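Droddale Reading Hour: progress to the end of November
To: Milagros Nieto
From: Raimo Pelkonen

You asked whether the money is doing what we said it would. Partly. We have signed up 351 children against a target we set ourselves, and I wouldn't lean on that figure. Signing up takes one form at the school gate. Coming back is harder, and only 80 children have been to more than one session.

The Cliltar reading test shows a gain of 12 points. I don't trust it. The second test used shorter passages than the first, and the weakest readers were mostly absent. Lenni Miettinen thinks the gain is real but small. I would leave it out of anything you publish.

Spending is on plan apart from bus fares, which we budgeted too low. Koskela school has asked for a second group. I have said no until the first one holds its numbers through the winter.
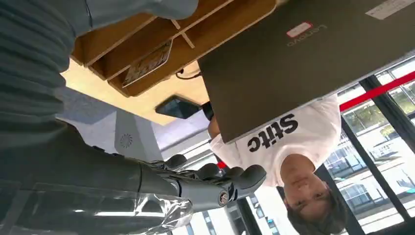 Joonas Kokkonen wants to add a prize for attendance. I expect it would fill chairs for a month and then stop working, but he may try it with one group of 17 and we will compare. The next payment can go ahead as agreed. Please don't raise it yet.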